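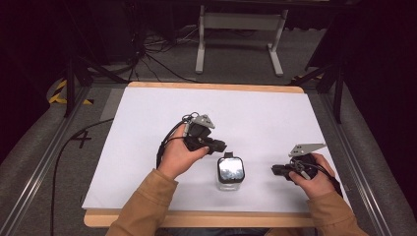

Fig. 1. Small square-ish clear jar, black lid, on the white board.

Packaging basics, handout 4: small glass jars
22 November 2019, notes for the group, C. Domański

Bring last week's sheet, we start from the table on the back.

Shape first. Rounded square vs plain round. Square packs tighter in a carton, less dead space, label sits on a flat face. Round is stronger for the same glass and cheaper to mold. Corners = weak spot, so they get a radius. The jar in fig. 1 is this family: rounded square body, short lid.

Lid. Short lids look neat but give fingers less to hold. Opening needs two hands, one holds the body, other turns. On a square jar the flats stop the body slipping round in the palm, on a round one you squeeze harder. Try both at the bench and write down wich you prefer and why.

Clear glass: contents visible, good for spices, beads, creams that don't mind light. Bad for anything that fades. Shiny faces throw back the room lights, so check a label proof from more than one side before you sign it off.

Case study, Bastix vs Lucero (both sheets in the folder). Bastix carton holds 300 jars, Lucero 900 on a half pallet with trays. Lucero had 17 broken in the February trial, nearly all at the bottom corners. Question of trays, not glass?? We'll argue it out.

To do
- read Grumow chapter on closures, up to p. 71
- sketch one jar, front and top, mark the corner radius
- measure lid height agianst body height, give it as a ratio
- one paragraph: would you ship it square or round

Sketches go in the Cernska tray by the door. Pencil is fine.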